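Prenby Pictures Sets September Opening for "Grolleck," Confirms Follow-Up Is in Development

Prenby Pictures has confirmed that "Grolleck," the second feature in its Wike series of science fiction adventures, will open in theaters in September. The studio also confirmed that a third feature is in development, bringing to an end several months of speculation about the future of the series.

The new film picks up shortly after the closing scene of "Wike," in which the crew of a damaged survey ship received a signal from a colony believed to have been abandoned. "Grolleck" takes its name from that colony. According to the studio, the story follows the crew's attempt to reach the settlement before its remaining power supply fails, and introduces a group of residents who have lived there without outside contact for 18 years.

"Grolleck" will open on 716 screens in its first week. The studio expects to expand the release in its second and third weeks, depending on attendance. Large-format showings will be offered at selected locations, and open-captioned showings will be available at every participating theater chain. Tickets go on sale in August through theater box offices and websites.

The film runs two hours and 11 minutes, making it slightly longer than its predecessor. Prenby Pictures stated that audiences should remain seated after the main cast list, as a short additional scene appears partway through the credits. The studio declined to describe the scene, but acknowledged that it has a direct bearing on the third film.

Visual effects for "Grolleck" were completed at Zultley, the effects house that also worked on the first feature. Zultley delivered the last of its finished shots in the spring, and sound mixing was completed shortly afterward. The score was recorded with an orchestra of 59 players and will be released as an album on the same day as the film.
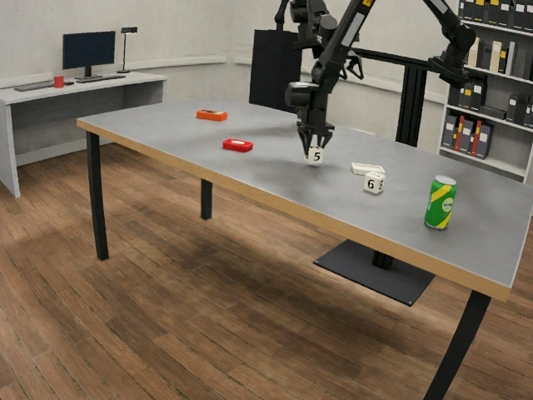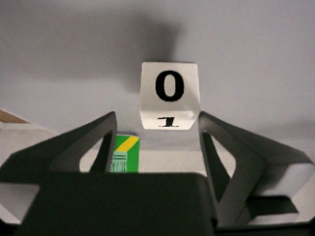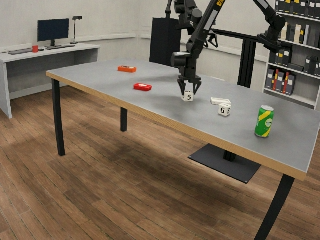 The third feature does not yet have a title or a release date. Prenby Pictures said a first draft of the script has been delivered and that the principal cast members hold options to return. Filming will not begin until the script has been approved and a production schedule has been agreed upon with the studio's financing partners. The studio added that the third film is intended to complete the story that began with "Wike," although it did not rule out further projects set in the same world.

An advance screening of "Grolleck" will be held for members of the studio's mailing list. A total of 3000 seats will be made available across participating cities, and will be assigned by random drawing. Members may enter once, and each successful entry will admit two people. The list of cities will be published on the Prenby Pictures website when registration opens.

"Wike" will return to theaters for one week ahead of the new release. The reissue uses the original theatrical version and will be followed by a short preview of "Grolleck." Theaters wishing to take part should contact the studio's distribution office by the end of July. Press accreditation requests for the premiere are being accepted separately through the publicity department.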